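Vesance – Frequently Asked Questions
Home / Shared rooms / Baskets and sorting

Why are there baskets on the table?
People put down their things when they come in, and after lunch one cannot find a pen under the bananas. So we sort into wicker baskets, fruits in one and office supplies in the other.

Must I use printed labels?
No. Write the word by hand on white paper and lay it on the table below the basket. Thin black letters are enough.

Where do scissors and clips go?
With the office supplies, always. Please do not leave them open.

Can I take a fruit from the basket?
Yes, it is for everybody. Cut fruit goes to the fridge.

How do I order more baskets?
Write to Danica Skála before 14 January. Each room can have up to four – please say which size. 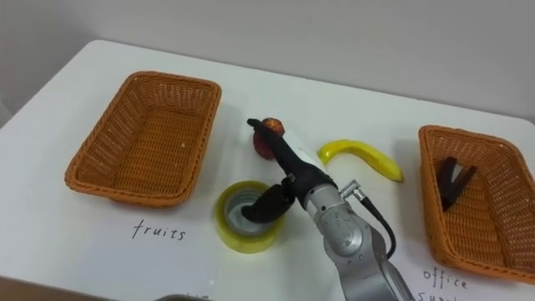 If a thing belongs to no basket, leave it in the middle of the table and Danica will decide in the evening.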